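Minutes, Stadasby District Health Service, Community Advisory Group
Held in March in the Gurner Room, 5:30 p.m. Quorum present. Apologies received from two members.

**1. Previous minutes**
Accepted with one correction: item 4 should read "outpatient", not "inpatient".

**2. Complaints handling review**
The quality manager tabled the review. The service received 989 complaints and enquiries over the year. The target for a full written response is 60 days. Most overdue files involved more than one department.

Members asked why families waiting on a reply are not phoned. The manager said there is no set practice and it depends on who holds the file. Members considered this unsatisfactory.

Moved and carried: that families be phoned when a response will be late and given the name of a contact person.
*Action: quality manager to draft the procedure for next meeting.*

**3. Pronwood clinic after-hours access**
The side entrance is still locked at 6 p.m. although the mental health drop-in runs until 8. Clients have been walking around to the ambulance bay. Facilities has quoted $1000 for a keypad and intercom. The chair will ask for this to come out of minor works.

A member asked that the sign on the Ratanaporn Street side be replaced at the same time, as it still shows the old hours. Agreed.

**4. Patient travel assistance**
The draft brochure was discussed. The form is too long and the mileage section is hard to follow. Print run to stay at 1000 copies, with a large-print version on request. One member voted against printing until the form is fixed.
*Action: communications to bring back a two-page form.*

**5. Correspondence**
In: letter from the Pronwood seniors' club on parking fees. Out: acknowledgement sent.

**6. Other business**
Hearing loop in the Gurner Room is not working again. Reported to facilities.

Meeting closed 7:10 p.m. Next meeting in April, same room.
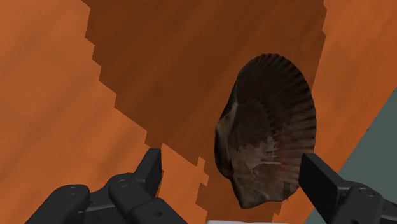
Scallop shell, dark brown with pale patches (computer rendering).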